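How to budget for a home robot trial without crying

Shona Paewai, Jun 26, 2022

The robot is the part everyone remembers to put in the budget. I have now planned 2 of these trials, and the robot has yet to be the line that caused the shouting.

Step 1. Write down the job before you ask for a quote

"Household tasks" is a fine way to be sold everything in the catalogue. Ours read "pick up soft toys from the bed and put them in a basket". Sisent and Cevness both quoted against that one sentence, and both quotes got shorter.

Step 2. Price the room

You need a bed, a mattress, sheets, pillows, a wardrobe and shelves, all of them dull. Allow for delivery and for someone to put the shelves together. We set aside £200 for small things and spent £115 of it on bedding and baskets. The star of our tidying task is a plush carrot, orange, with a green top, and it has its own line in the spreadsheet.

Measure the gap beside the bed too. A humanoid has to stand in it and still reach across the mattress.
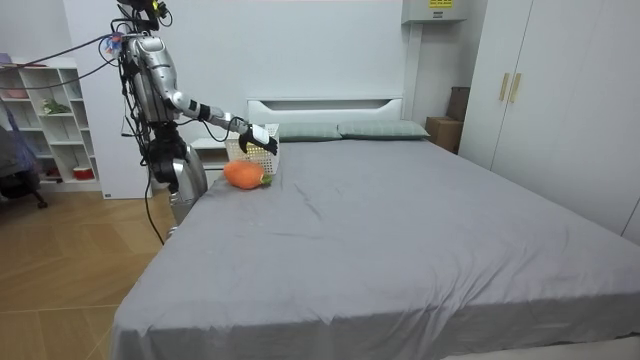

Step 3. Add the cables

Power, network, spares of each, and something to hang them from. McPhee charged us £89 for a second set, which I called robbery until September.

Step 4. Ask what the support contract leaves out

Grippers, usually. Get the price of a replacement in writing, along with how long it takes to arrive.

Step 5. Put in a line called "Other"

Finance will query it. Leave it in.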